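Fan season came early, so the side table got redone tonight. Old layout lasted since February, which is a record for me.

---

Rule one: the flowered tablecloth stays. I've had 24 opinions on it from family and I'm keeping it anyway.

---

Priya Lindgren asked what goes back on top. Less than before! The pile of mail is in a drawer now – we'll see how long that holds.

---

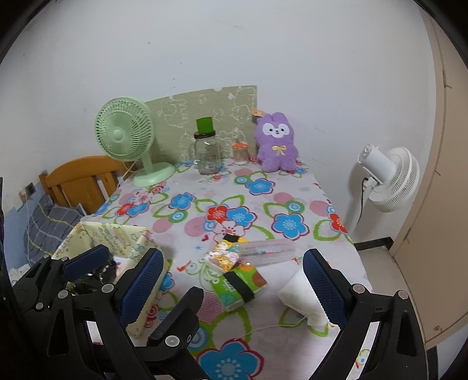 **Gwendolyn Dunleavy**
*small-space tinkerer, posts mostly after 9 pm*

Mint green fan on the left, purple plush in the back corner with its yellow bow, big glass jar mug in between. I want to try the board a little lower next – maybe after dinner tomorrow.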